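Custby toy swap is back, and it's moving up the road

11/20/18

Well, I've got good news for anyone with a cupboard full of outgrown toys – the Custby toy swap is on again this month, and this time we've got the big room at the Abou Jaoude hall!

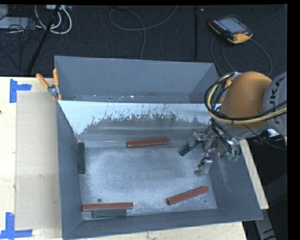
Nadine Saliba told me she'd been asking for a bigger room ever since the last one, when the queue went out of the door and down past the bakery, and she thinks the early slot for under-fives should have been there from the start. I'm with her on that. I took my two last November and we spent most of the morning stuck behind a pushchair next to the coats (the little one loved the coats, to be fair).

So, how it works. You bring clean toys, games, puzzles and blocks, hand them in at the side door and get a ticket for each one. Then you spend your tickets inside. Last year 176 families came along and more than 900 toys went home with somebody new, and my lot came back with a marble run that has lived under our sofa ever since.

A few changes to know about. Soft toys are limited to two per family, as we had a mountain of them left over. Puzzles need every piece, so please do check at home. And no car seats or cot mattresses, sorry – we can't take those at all.

Entry is free, tea and cake are on sale by the stage, and the first 100 children get a paper bag to decorate and carry their things home in. We still need a few people to help on the sorting tables the evening before, and I'm down for the board games already, so come and keep me company! Put your name on the sheet in the library or just tell me at the school gate.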